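FOR IMMEDIATE RELEASE
March 17, 2026

Tarnano Supper Club Opens Its Second Room, and Yes, There Will Be Dumplings

Hi, Roksolana Karpenko here. I run the Tarnano Supper Club, I write our press releases (you can probably tell), and I have some news I've been sitting on since December. We're opening a second dining room! It's on Fedoruk Street, right behind the old Furkar shoe store, and if you've ever stood on the sidewalk outside our first place wondering if a table was ever going to open up, this one's for you.

A little background for anyone new. Tarnano started in my apartment with a folding table, a soup pot I borrowed from my aunt and never gave back, and a rule that everybody eats the same thing at the same time. That rule is still the whole business. You come in, you sit down next to people you may not know, and the food comes out on big shared plates until it's gone. There's no printed menu. If you have an allergy you tell us when you book and we cook around it, which we've gotten pretty good at.

The new room seats 20, all at one long table. I went back and forth on that for weeks. Smaller tables would let us squeeze in more people, and our accountant would be a happier person, but I've watched what happens when you give folks a corner to hide in. They hide in it! One table it is.

Dinner runs four nights a week, one seating a night, and we're keeping the price the same in both rooms. The first month is all food from my grandmother's side: potato dumplings with fried onions, beet salad with prunes and walnuts, braised cabbage, a cold fish dish that people are scared of until they try it, and honey cake. After that Elias Haddad takes over the stove for a month and does the food he grew up on, so think lentils, stuffed grape leaves, a lot of lemon and a rice dish he refuses to teach me. Then we swap back. We'll keep trading like that as long as we're both still speaking.

We're also keeping the plain plates. I had a salesman in here trying to talk me into hand-thrown stoneware in four shades of gray, and it was lovely, and it weighed as much as a cinder block. You try passing that down a long table full of dumplings. 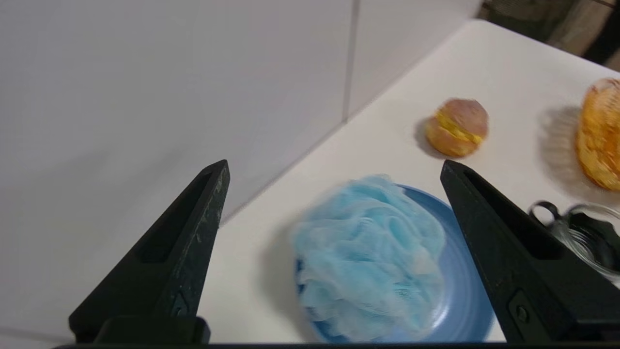

Elias says he'd have gone for the stoneware, for the record, and that a heavy plate keeps lentils warm a good ten minutes longer than anything I own. He also wants it known that the cold fish should be served second and never first, and that he has been telling me so for years.

So there you go. We don't agree on much apart from salt, and it seems to work out fine. Last year we served 687 dinners out of the first room, with one oven and a dishwasher that only ran if you leaned on the door. The new kitchen has two ovens and I cried a little when they were delivered.

A few practical things. Booking for Fedoruk Street is open now. You can reserve for one person or up to four, and single seats are very welcome (a lot of our regulars come alone). Bring your own wine if you like, there's no corkage. Kids are fine if they'll sit through a long meal, and you know your kids better than I do. Street parking is bad, so take the bus and get off at the Ukau Bakery stop, then walk toward the smell of onions.

If you're a reporter and want to come eat before we open, write to me and I'll find you a chair. I only ask that you stay for the honey cake. It takes two days to make and I get touchy about it.

Press contact: Roksolana Karpenko, Tarnano Supper Club, Fedoruk Street. Mornings are best, before the onions go on.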